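Sanditz truck service log, README

Service and breakdown records from the Sanditz depot, Maltville. Heavy trucks only, no vans, no trailers. Put together by Melur Mangundap and Man-lok Fung, cleaned up by Siu-fong Lau in September.

What's in it
925 job rows, 116 trucks. 114 of them have a full odometer history, the other two came in with swapped clusters so mileage is blank. Don't fill it in.

Files
jobs.csv - one row per visit
trucks.csv - one row per truck, join on unit_no
parts.csv - part numbers as typed at the counter, so expect typos

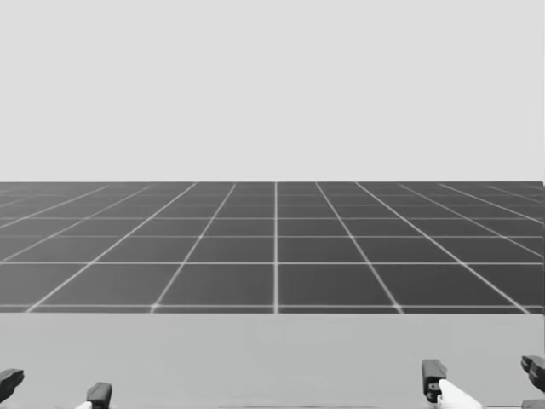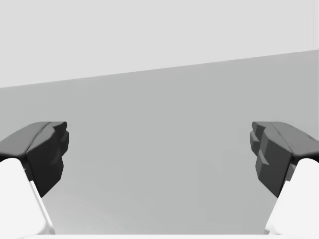 Sim renders: grid floor (first), two gripper fingers, open (second)

Columns that trip people up
down_hrs - hours off the road, not hours in the bay
callout - 1 if we drove to the truck. Blank means nobody wrote it down, not zero
brake_mm - lowest reading on the axle, front axel only before the form changed
code - depot fault code, list is in codes.txt

Known problems
3 duplicate invoices still in there, flagged dup=1. Coolant and oil top-ups got logged under the same code for a while. Times are local. Driver names removed, plates too.

To do
split the tire jobs out
recheck clutch rows w/ Chih-ming Lai

Questions or wrong rows, send them to Siu-fong with the job number.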